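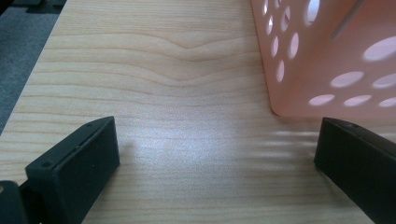

Household Sorting and Storage Project, Gorgate
Progress report to the Stoica Fund
Apr 10, 2018

1. Purpose of this report

The report covers the second stage of the grant awarded to Dratent for the furnishing and use of the sorting room at Gorgate. It sets out the work completed, the money spent and the matters on which we ask for the Fund's agreement before the final stage begins.

2. Work completed

The sorting room is now in regular use. Donated household goods are received at the side entrance, checked, wiped down and placed in baskets by type before going to the shelves. Families referred to us then collect a starter set for the kitchen or bathroom.

The wooden table is the main working surface. It replaced two folding tables that were too low for standing work and had begun to sag in the middle. The light wood was chosen at the request of those who sort small items, as cutlery and dark plastic lids had been difficult to pick out on the old grey tops. The surface was oiled before use and will be oiled again at the end of the grant period.

Plastic baskets have taken the place of cardboard boxes at the table. The boxes became soft at the base and could not be washed. The baskets have openings in the sides, so that contents can be checked without unpacking, and can be rinsed at the sink between deliveries. A total of 40 baskets were ordered from Lellomano in several colours. Pink is kept for kitchen goods. The remaining colours have not yet been assigned, and at present they are used for whatever is most pressing.

A working rule has been adopted that one basket is brought to the table at a time, with the middle of the surface left clear for sorting. It has been followed well in the mornings and less well late in the afternoon, when deliveries tend to overlap.

3. Expenditure

The sum released for this stage was £4000. Almost all of it has been spent, chiefly on the table, the baskets and the fixing of the wall shelves. The cost of delivery was higher than planned because the table could not be brought up by the rear stairs and had to be returned and sent again in parts. The difference was met from Dratent's own funds and no further claim is made for it. Receipts are enclosed separately.

4. Difficulties

Fitting the shelves took 7 weeks against the 6 allowed in the plan. The wall on the street side was found to be uneven and had to be packed out before the brackets would hold. During this time sorted goods were stacked in the corridor, and the starter sets were given out more slowly than we had wished.

The baskets do not stack securely when full. They are being stored side by side on the lower shelves, which uses more space than was expected. We have asked Lellomano whether lids can be supplied in the same size and await a reply.

5. Next stage

Subject to the Fund's approval, the final stage will cover labels for the shelves, a second sink tap and a printed list of contents for each starter set. We should also like to move a small amount from the signage budget to the purchase of lids, should these be available. The overall total would be unchanged.

A short visit to the room can be arranged at any time during opening hours. The final accounts will be sent once the last invoices have been settled.

Submitted on behalf of Dratent, Gorgate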